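Firkero brings robot picking to its Enache returns warehouse

Packing staff move to inspection and repair as two arms take over the sorting tables

ENACHE – Firkero, a distributor of toys and small gifts, said today that two robot arms will begin sorting returned goods at its Enache warehouse in August. The arms will handle the first sort, the job staff there have long rated as the hardest on their wrists and backs.

The warehouse takes in more than 870 returned items on a normal shift. Until now, people at the sorting tables picked up each one, turned it over and placed it in a tote for resale, repair or recycling. Under the new setup the arms do the lifting and placing, and staff check the totes as they come off the line.

No jobs will be cut. The 40 people who work on returns will keep their pay grade and hours, and the Sunday night sort will end. Most will move to inspection and repair after a paid training course. Four have already trained as cell operators, who clear jams, restart the arms and decide what to do with items the system cannot place.

"People asked me two things – will I still have a job, and will I have to work faster," said Delia Ardeleanu, operations manager at Enache. "The answer to the first is yes. The answer to the second is no. The arms run at the pace the operator sets, and any operator can stop them."

The control software, called Wutar, comes from the automation firm Watetti. New items are tried in simulation before the arms handle them on the floor. Operators watch these runs on a screen at the cell and flag grips they think will scratch or drop an item. Small figurines and flat, plain-sided goods are among the shapes being tested.

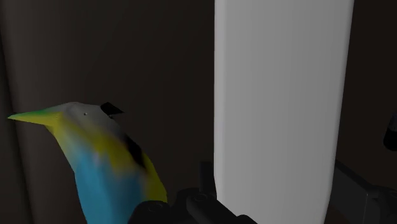 What happens next

Both arms will run on the day shift only for the first 70 days. During that time one sorting table will stay staffed by hand, and workers will meet with managers every week to go over stoppages and complaints. Firkero will then decide whether to add the evening shift.

Staff who want to train as operators can sign up with their shift lead.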